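## 6. Showing the Prurnari grippers to visitors

Read this section before an open day, a school visit or a demonstration in a home. It assumes that you have finished Section 3 (Charging and pairing) and Section 5 (First recording). If you have not paired the two grippers yet, please go back, since the visit is a bad moment to do it.

The section was revised on April 16, 2025, after the open day in the Nwosu building. The steps marked with (new) come from that day.

### 6.1 What you need

- One pair of Prurnari hand-held grippers, left and right, with straps
- The charger and both cables
- A laptop with Zurley, signed in with the demonstration account
- A bed or a wide table with a cover that does not slide
- Garments for the task, and at least one spare
- A cloth for cleaning the fingers
- The printed visitor sheet (Appendix C)

The demonstration account keeps the recordings apart from the normal ones. Do not use your own account, even for a short test. At the open day Yoga Nair had to sort the files by hand for a whole evening, and some of them we could not assign to any person.

### 6.2 Prepare the station

1. Choose the side of the bed where the operator will stand. Leave free floor on this side so the operator can take one step to the left and one step to the right.
2. Lay the cover on the bed and pull it flat. A woven mat works well. A very smooth blanket moves together with the garment, and then the visitors see only a moving blanket.
3. Put the garment for the task in the near half of the bed. Other folded things can stay at the far end if they do not touch the garment.
4. Close the curtain if the sun falls directly on the bed.
5. Connect both grippers to the charger for 30 minutes, also when the battery sign in Zurley shows full. (new)
6. Open Zurley and choose **Session > Demonstration**. The list must show both grippers. If only one is shown, see 6.6.
7. Clean the fingers with the dry cloth.

> **Note:** In the Nwosu building we used room 307, and the door sign is hidden behind a cabinet. If you book the same room, send the visitors a small map before.

### 6.3 Put on the grippers

1. Take off rings, watch and bracelet.
2. Check the label on each gripper, so that the correct one goes in the correct hand. They look the same from a distance.
3. Put the strap over the hand and close it. It should be firm, but you must be able to open the hand fully.
4. Squeeze and release three times. In Zurley the two bars should move up and down with your hands.
5. Look at the QR sticker. If it is scratched or has a fold, replace it with one from the bag of spare parts and scan again.

> **Caution:** The fingers close with the force of your own hand. Do not let a visitor put a finger between them. This is also valid for adults, who try it more often than the children.

### 6.4 Give the demonstration

The garment task is the one we recommend for a first visit. It needs both hands, and every visitor has done it at home without a machine. Plan for one operator and one speaker. The operator should not speak a lot during the recording, because most people slow down their hands when they talk.

1. The speaker says the name of the task and asks the visitors to stand at the foot of the bed.
2. The operator holds both grippers above the bed with the fingers open and waits.
3. The speaker presses **Start** in Zurley and says "recording".
4. The operator takes one corner or one edge of the garment, lifts it slowly and pulls the cloth straight.
5. With the other gripper, the operator takes the next edge. If the cloth slips, take it again. Do not stop the recording for a slip.
6. The operator folds the garment, lays it down and opens both grippers.
7. The speaker counts "one, two" silently and presses **Stop**.

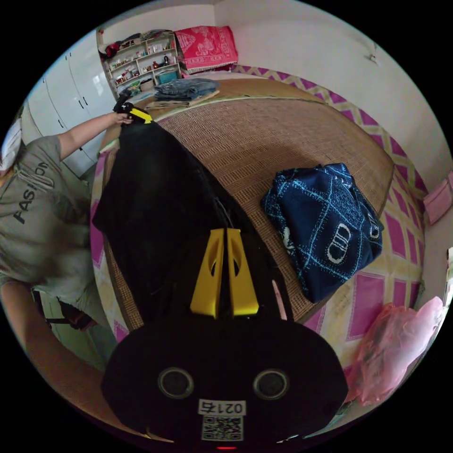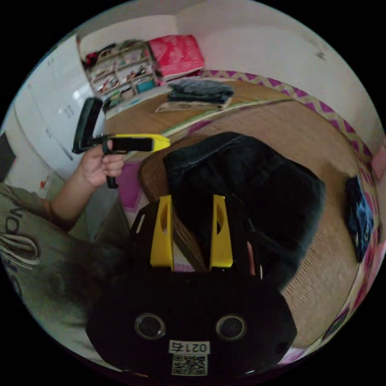
*Garment task at the bed station. First view: the black garment is lifted by a corner. Second view: the black denim jacket lies on the mat and the operator's left hand holds a gripper.*

A recording may last up to 300 seconds in demonstration mode. After this Zurley stops by itself and makes a sound. If the operator is in the middle of a fold, let the operator finish it anyway. The file is saved up to the moment of the sound.

Choose the garment with some care. Denim is heavy and keeps its shape, so the fingers find an edge easily. Black cloth is harder to see on the laptop screen, especially for people in the second row. If your group is large, use a lighter color for the first round and take the black one later, when you talk about difficult cases. Kurniawati Tambunan likes to do it the opposite way, with the hard garment first. Both ways worked.

### 6.5 Let the visitors try

Allow this part only when the speaker has a free hand to help. The operator stays next to the visitor for the whole time.

1. Ask the visitor to read and sign the visitor sheet. For children, the parent or the teacher signs.
2. Open **Session > Guest** in Zurley. Guest recordings are shown on the screen and then deleted when you close the window.
3. Help the visitor with the straps. Left-handed visitors also use the left gripper in the left hand and the right gripper in the right hand.
4. Give a small task first, for example to pick up the edge of a cloth and put it down again.
5. If the visitor feels comfortable, continue to a full fold.
6. Play the recording back. Stop at the moment of the first contact between fingers and cloth and ask the visitor what went well.
7. Take off the grippers and clean the fingers before the next person.

At the open day we had 22 visitors who wanted to try, and there was not enough time for all of them. Please take the names at the beginning and tell the last people on the list that they may have to wait. (new)

> **Note:** Some visitors hold the gripper very tight from the start and get tired after one fold. Tell them to relax the hand each time when the fingers are open.

Questions we hear very often:

**Is a robot arm coming also?** Say what is true for your visit. The hand-held grippers record the movement of a person, and an arm is not needed at the bed for this.

**Why is the label so big, and why the square code?** The label is for us, to give the right gripper to the right hand. The code is for Zurley.

**Can it iron?** No.

**What happens with my face?** In guest mode, nothing is kept. In demonstration mode, the speaker must ask for permission before any visitor comes near the bed. If a visitor says no, show the place at the door from which he or she can watch.

### 6.6 If something does not work

| What you see | What to do |
|---|---|
| Only one gripper in the list | Switch off the missing one, wait until its light is off, switch it on. Choose **Refresh**. |
| Left and right are changed on the screen | Choose **Devices > Swap sides**. Do not change the straps. |
| The bar moves but jumps | Clean the fingers at the base. If it still jumps, do Section 3.4 again. |
| Code is not read | Turn the gripper so that no lamp is reflected on the sticker. |
| The cover moves with the garment | Fold the edges of the cover under the mattress. |
| Picture on the laptop is late | Close other programs. Put the laptop nearer to the bed. |
| A finger is loose | Stop the demonstration. Use the small key in the lid of the case. |

If you cannot repair the fault during the visit, continue with the saved recording "Sample fold". You find it under **Help > Offline**. The visitors normally accept this very well when you tell them openly.

> **Caution:** Do not tighten the finger screws with a power tool. The thread is plastic and can break.

### 6.7 After the visit

1. Press **End session** and wait for the green line. Closing the laptop before the green line loses the last file.
2. Switch off both grippers.
3. Clean the fingers and the handles with the cloth. For handles, the cloth may be slightly damp.
4. Open the straps and let them dry in the air before you close the case.
5. Write in the log: place, names of operator and speaker, number of guest recordings, faults.
6. Put the signed visitor sheets in the envelope and bring it to the Clalteck office.

Garments that belong to the house where you give the demonstration must be folded and returned to the same place where you took them. At a home visit, Cempaka Ong asks the host to check this before the team leaves. (new)

Questions about booking go to Azlan Setiawan. For faults with the grippers, write to Ningsih Pasaribu and attach the log page. Mention the number on the label.

Continue with Section 7, Transport and storage.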